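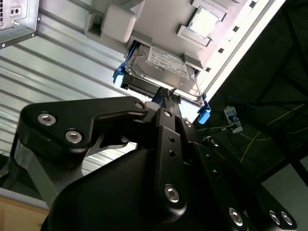

Most of the mail I get about our drive-swapping project opens with some version of "so what does it do?", so I'll start there. We're trying to teach a robot arm to replace hard disks in a server by feel, using very few practice runs, and I've spent more of my life on the last inch of travel than I care to admit. The drive rides in a blue caddy, and the caddy has to go into the open chassis straight, between the small plastic guide blocks, or it binds. Everything below is about that one motion and how we get the robot to learn it.

Why hard drives? Isn't there something more exciting?

Probably! But drives fail all the time, the parts are cheap enough to ruin, and the job looks easy until you try to program it. You can write down where the bay is and send the gripper there. Then somebody bumps the table and your numbers are off by the width of a fingernail, which is plenty to jam a caddy. I wanted a task where being almost right still fails, and this one is great for that.

What's the method, in plain words?

We call it Warnard (Ecaterina Olteanu picked the name and won't say where it's from). It has two parts. The first part looks at the wrist camera and brings the drive near the mouth of the bay. The second part takes over at first contact and mostly listens to the forces at the wrist. If the push feels lopsided, it wiggles a little toward the easier side, backs off, and tries again. A person shows both parts the job by guiding the arm by hand, and then the second part keeps practicing alone, with a hard limit on how much it's allowed to push.

How many demonstrations do you need?

Fourteen. We recorded a lot more at first and kept throwing them out to see when things fell apart. With 14 good ones it was still fine, and below that it started doing odd stuff at the handoff, like letting go of the idea of the bay completely and pressing on the chassis edge.

How well does it work?

We ran 372 insertions for the main test, moving the chassis a bit before each one. Warnard seated the drive in 88 percent of them. Our older approach, Coman, which used the camera the whole way in, did clearly worse on the same setup, mostly at the very end when the gripper's own fingers block the view. I'd call 88 a good research number and a bad number for anybody's real machine room. Please don't point this at your backups.

What happens in the runs that fail?

Mostly one thing: the caddy goes in a little crooked, the force reading looks almost normal, and the robot decides it's happy. It needs a better sense of "all the way in." Ott Grīnberga has been working on a check that tugs gently backward after each insertion – if the drive slides out too easily, try again. It catches a good share of those cases, but it also adds up to 2 seconds per drive, and we argue about whether that's worth it.

Does it plug in cables too?

No, and I get this one a lot. Cables flop around and this method assumes the thing you're holding stays the same shape. We've tried a couple of connectors for fun and I won't be publishing the videos.

Do I need a fancy gripper?

I don't think so. Ours is a two-finger one, bolted together from black plates, and it's a pretty chunky thing to be sticking into a server. A slimmer hand would probably see better and bump less. What matters more is a decent force reading at the wrist. We tried guessing the force from motor current early on, and the contact part of the training just never settled down.

Will it work on a different server?

Sometimes. We have a second chassis we call Warow, with a tighter bay, and the contact part carried over with no new demonstrations at all, which made my whole week. The camera part did not carry over. It had learned what our bench looks like and got confused by a new background, so we had to record that half again.

Can I get the code and data?

The training code is up on the Drarkbridge project page along with the 14 demonstrations. The force logs from the main test are going up in July, once I've fixed the timestamps (my fault, I mixed up two clocks). If something won't run, send me the exact error and which version of the arm driver you have. I answer slowly but I do answer.

Last updated 2019-06-27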